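Setting Up the Chair-Moving Cell: Cable, Grip and Floor

By Anežka Hájek
Monday, March 5, 2018
3 min read

In the Plerkitz cell our humanoid has one job this season: take an office chair by hand and move it to where it should stand. The job is simple, but the setup must be done the same way each morning. I wrote these steps for new operators. They assume that the robot is already calibrated and that you have the Mirzaei control program open on the console.

Step 1. Lay the cable. The cable should go away from the robot on the side opposite to the chair, in one wide curve, flat on the floor. Do not make a coil near the feet. If the robot must turn during the task, leave two meters of extra length. Check also the short cables at the wrists. They must bend freely when you move the arm by hand with the motors off.
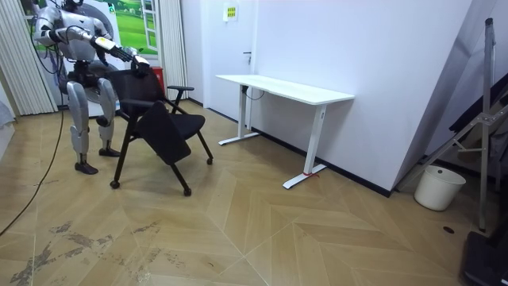
Step 2. Look at the casters. Turn the chair over and remove hair and dust from each one. A blocked caster pulls the chair to one side, and the controller will try to correct it with the arm. Last August we lost almost a full day on this, and we were searching for the fault in the shoulder joint.

Step 3. Set the grip. For a new chair, start with the profile called "Nultness soft" and close the hands slowly. When you work with both arms, bring them in from the two sides at equal speed. If one hand touches much earlier than the other, the chair will rotate before it is held. Stop, open both hands, correct the start position and try again.
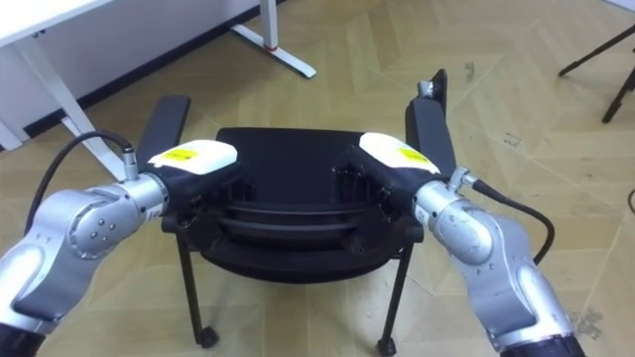 Both grippers at the chair, inside the armrests.

Step 4. Try the single-hand hold. Some moves need only one hand on the top edge of the backrest. Increase the force in steps of 5 percent. After every step, pull the chair a short distance and watch the feet of the robot — if a heel lifts, the force is fine but the stance is too narrow. Correct the stance first. My colleague Muthu Shenoy likes to do this step before Step 3, and this also works.
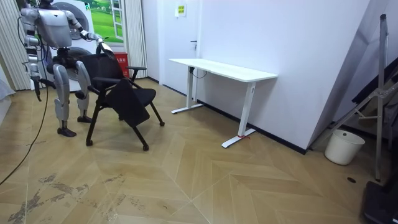
Step 5. Run the slow test. Set the speed to the lowest value and repeat the move 3 times from the same start position. Keep one hand near the stop button for the whole test. If the motor temperature warning comes on, let the robot rest in its stand before you continue.

Step 6. Save the values. Write the grip force, the stance width and the chair type in the Pravcombe log. Please do not write only "same as yesterday" — the next operator was maybe not there yesterday.

Once a week, wipe the finger pads with a dry cloth and check the screws on the elbow covers. Use the small torque key and do not tighten by feeling. Worn pads should be changed in pairs, left and right together, and then you must begin again from Step 3.

96 shares
2 comments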